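Open day at the Harkport workshop

14 May 2025

Quick write-up before it all goes out of my head. The Mirdale group went over to Harkport to see the robot people at Undar. Good turnout, more than the minibus could take, so thanks to everyone who drove. Parking was a pain – use the lower road next time, not the one on the map.

Morning was mostly talk. Undar teach robot arms by having people do the jobs first, holding tools in their own hands, and recording how the hands move. No programming in the old sense. They've got 465 recordings so far from this project, which they call Jakab, and want a lot more by November. Lots of questions on that, mainly about who checks them all. (A person does. Slowly.)

Then the controllers. One for each hand, with a white cube on top and the black square patterns that the cameras follow. Sit down, arms out in front, off you go.
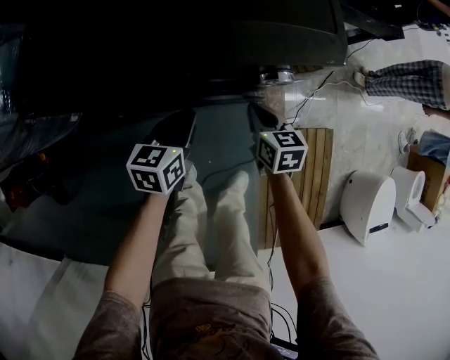 Hands-on with the controllers. The small green light is on for both.

Most of us got a turn in the end. Six minutes each was the plan, it slipped, as it does. Lighter than I expected but your forearms know about it afterwards. Tip from the staff: keep the patterns facing out and dont hunch over them, or the tracking drops and you start again. I started again 3 times.

After tea we moved on to the grippers, same sort of cube but with a proper jaw underneath so you can pick things up. Bit of a squeeze with all of us in there, plus cables, plus coats. Mind your feet is the rule and it's a fair one.
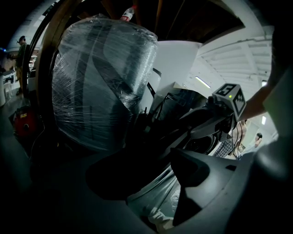

The gripper is harder than it looks. You want to use your fingers and you can't, so everything has to come in at the right angle – wrist first, then close. The younger ones got it straight away, annoyingly. Best question of the day was whether a robot picks up your bad habits as well. Short answer yes, so they ask people to take thier time and bin the clumsy goes.

Undar say they'll have us back in November, when there should be an arm doing some of the same jobs by itself. Places will be limited. Names on the sheet by the door please, and say if you need a lift.

Also, 157 pounds in the travel pot after fuel. Somebody left a grey scarf in the minibus, it's in the office.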